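The Town That Reads Its Own Water

Illik gets its drinking water from 4 wells, and for most of the year people there give it little thought. Then July comes, the river drops, and the calls to the water office start. The water smells like a pond. It leaves a ring in the tub. It tastes fine at breakfast and strange by supper. 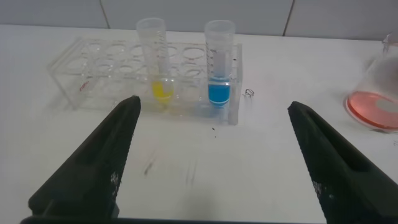

Small water systems run on thin margins, and Illik's is smaller than most. Two of its wells were drilled when the town was still a rail stop, and the newer pair sit uphill on the road to Dullach. The office has one full-time operator and one who splits the week with road maintenance. Testing is the part of the job residents rarely see, and it calls for very little furniture. A white tabletop and a test tube rack will do for the simple checks, such as hardness and chlorine. Anything more involved goes by courier to a lab in Londik, and the results come back in two days if the road is open.

The complaints follow a pattern. Hardness rises in the older wells as the water table falls, which explains the rings in the tub and the white crust on kettles. The smell is a separate problem. It starts in the long pipe that serves the houses out toward Shen, where few people live and water can sit for days before anyone turns on a tap. Chlorine fades while it sits. Flushing the line helps, but flushing means opening a hydrant and letting good water run down a ditch in the driest month of the year, and people notice that too.

For a long time the town's answer was a printed notice once a year. It came folded inside the bill, in small type, and listed every substance tested for. Few households read past the first column. Two summers ago the office switched to a single sheet posted each week at the grocery store, the post office and the school. It gives the hardness, the chlorine level and which wells are running. Calls dropped by 38 percent the first July.

The sheet has changed habits in small ways. Some families near the rail yard fill jugs in the weeks when the uphill wells are running. The bakery adjusts its dough by it. Gardeners have started asking for the numbers in spring, before the sheet goes up.

The pipe to Shen is still the weak point. Replacing it would take 20 years of the current repair budget, so the town is looking at a smaller loop that would keep water moving between the last houses and the main. A state loan application went in this spring. Dullach, which has the same trouble on its north side, has asked to see the drawings.

Until then the hydrant at the end of the line gets opened twice a week, early in the morning, and the time is written at the bottom of the sheet.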